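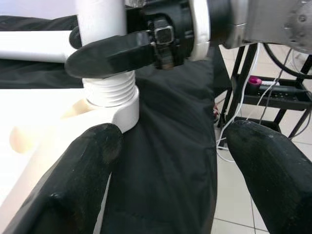

November, evening

Second day on the white fixture. Started at the base and worked upward, same order as yesterday, so that the notes can be compared line by line when I get round to copying them out.

The threaded section is the part that matters. The rest is plain tube and gives no trouble. The ridges on the thread are shallow and wide, the sort made for tightening by hand, and they will take a wrong start without any complaint for the first half turn. After that the resistance comes up all at once. The way to avoid it is old and dull: turn backward until the thread drops, then go forward. I did it that way every time today and had no crossed starts. Yesterday I had one and spent the rest of the morning looking at the thread under the lamp for damage. Found a small burr, took it off with 2000 grit wet paper, wiped it down, left it alone.

Order sheet for the spare says part 1826 from Tamix. The bag that came from the Clakdale depot has the same number on the slip, but the collar inside is a different shape from the one I have, flatter on top. It may be a revised part. It may also be the wrong bag. I have written to Clakdale and put it on the shelf with the slip folded inside so that I don't use it by accident.

Side tube next. It pulls on the vertical one if it isn't supported, and the pull shows up at the base as a lean. Checked with the small square: leaning slightly to the left before support, upright after. I used a folded towel under the far end, then replaced the towel with a wood offcut when the towel settled. The offcut is a little too high. I planed it twice and it is now correct, or at least I can't find the error with the tools in this room.

Black cloth is staying on the bench. I considered going back to the gray rubber mat, which lies flat and doesn't need straightening, but white plastic shavings disappear on it and they are easy to find on black. The drawback is the creases. A dropped washer rolls into a fold and stops being findable until the whole cloth is shaken out. Lost one that way at 3 and found it at 3:20. Possible fix is to clip the cloth along the front edge and pull it tight from the back. Will try tomorrow if I can find the clips - they were in the Sangkhawat box, and the Sangkhawat box is now full of tape.

Leak test in the afternoon. Filled the vertical tube, marked the level with pencil, left it for 60 minutes with dry tissue laid at the foot. Level dropped 4 mm. Tissue dry. So either it is going somewhere other than the base or I marked the line badly, and I suspect the line, which is thick and was drawn while kneeling. Repeat with a strip of tape and a proper edge. I don't want to put sealant on a joint that hasn't been shown to leak.

On sealant: the Trosus tube has gone hard at the nozzle again. Cut it back as far as the shoulder and got a short length of usable material, then lumps. Should have been thrown out in the summer. New one on the list, along with tissue, a second square, and paper for the wall chart.

Lower back bad from the kneeling. The bench is the wrong height for anything done at base level and the right height for everything else, and I don't intend to cut the legs.

Drained the tube at 5, dried the thread with the soft brush, left the fixture standing with the joint backed off a quarter turn so it doesn't set overnight under load. Wrote the quarter turn on the card this time. Room temperature was down a little compared with the morning and I should be recording that too, as the plastic is noticeably stiffer when the heating goes off.

For tomorrow: clips, tape line, repeat the test with the heating on, and look for a reply from Clakdale before opening the second bag.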